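We use cookies to remember your login and measure traffic. Accept / Manage preferences

Banance Home Forum > Storage and Organisation > Humidity in lidded plastic boxes

grendovside_pete
I keep first aid supplies and spare tablets in a clear plastic box with a latch lid. The house is on the coast and the cupboard sits above 70 per cent RH for most of winter. Does the lid do anything useful, or should I be adding desiccant?
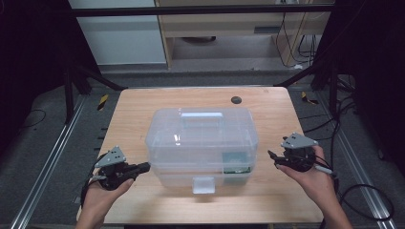 The box has no gasket, just plastic on plastic. Dressings in paper sleeves have gone limp and one roll of tape has lost its tack.

tern_and_co
Without a gasket the lid only slows the exchange of air. Over a day or two the inside will match the cupboard. Silica gel in an unsealed box saturates and then does nothing until you dry it out again.

Barış Kırmızıgül
Disagree in part. I logged a lidded box at our place in Farkthorpe from 28th May until October, one reading an hour, close to 4,000 readings once I dropped the gaps. The lid took the peaks off. The mean hardly moved, but the box never followed the short spikes from the shower or kettle. 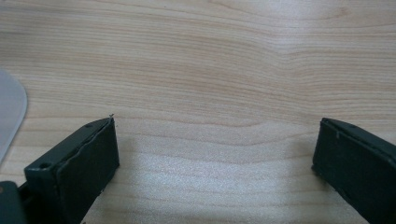 Sensor was a cheap one, rated to 2 per cent, calibrated against a salt solution at the start and again at the end. Drift was within its rating.

tern_and_co
Peaks aren't what ruins adhesive tape, though. Long exposure is. If the mean is unchanged you've gained very little.

Barış Kırmızıgül
For tape, agreed. For paper packaging I'd still take the smoother curve.

moss_lintel
Use a gasketed box and stop fiddling. I moved everything into a Karaca clip box with 28 g of silica gel. It has to be closed properly every time. One clip left up and you are back where you started.
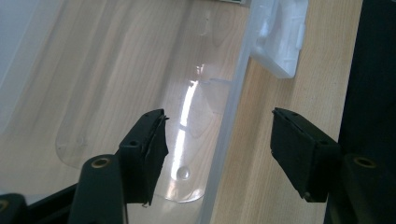
Regenerate the gel in a low oven, spread out on a tray. Check the packet for the maximum temperature, as the indicating type can be damaged by too much heat.

grendovside_pete
Is there any case for leaving tablets in their original cartons inside the box? They take up a lot of room.

tern_and_co
Yes. The blister does most of the moisture work, but the carton keeps the light off and carries the expiry date and batch number. Keep the leaflet as well. 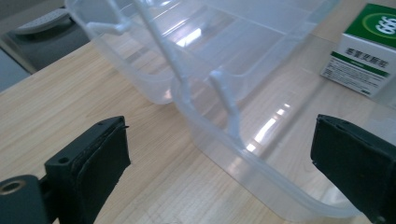

I'd also move the lot out of any bathroom or laundry cupboard first. A bedroom wardrobe on an inside wall costs nothing and will do more than the gel.

moss_lintel
Not in my house it won't. The wardrobe is the dampest spot in the place.

grendovside_pete
Mine's on an outside wall too. I'll put a logger in each and compare before buying anything.

Related threads
Drying out silica gel: oven or dehydrator?
Labels that stay stuck on plastic tubs
Mould behind a wardrobe, outside wall
Is a 600 mm shelf deep enough for a linen cupboard?

Contact the moderators | Copyright Banance Home Forum | Back to top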